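Textile care: drying small knits on a table rack

The Skistavside workroom now handles small knitted pieces separately from the woven stock. The change dates from June, when Delali Boateng found that ribbed samples stored on the long rail had grown by 18 mm at the hem. Weight was the cause. A rib holds its width poorly once it hangs from a single edge, and metallic yarn recovers less than plain wool.
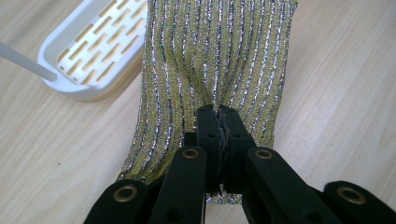
The present method uses a small white rack on a table at working height. Pieces are gathered along the rib, lifted with support from beneath and lowered over the wire so that the load is shared between both sides. Folds are then opened by hand. Pegs are not used on anything containing lurex — they crush the thread and the mark stays. 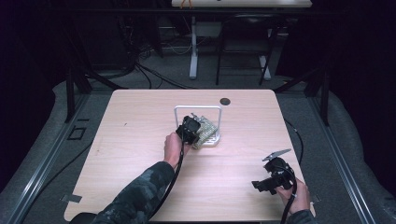
Patterned cloth at the white wire rack.

Spacing matters more than room temperature. Two pieces to a rack is the limit, and they should not touch. Definitions of "dry" vary between Urkamby and Skistavside, so Định Châu has asked both sites to weigh each piece before and after and to record the figures on the Quaye sheet. Some 358 entries have been received so far.
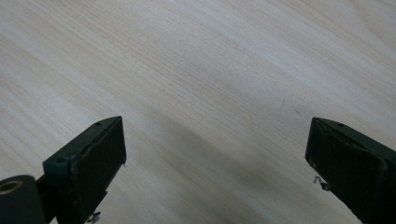

Table surfaces should be wiped before any knit is laid out, using a barely damp cloth and no polish. Residue transfers to pale yarn and is difficult to remove. Check for splinters by hand as well as by eye: on pale wood with close, fine grain lines, a raised fibre is easily missed. Run the palm along the grain first, then across it.
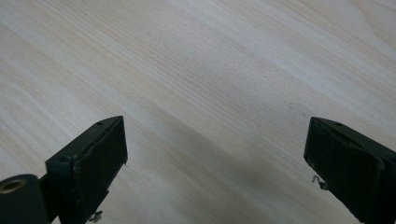

Trandico has confirmed that replacement racks will be supplied with the same coating. Sites needing one should send the rack width and the table depth to Delali. Bent racks can go back in the same carton.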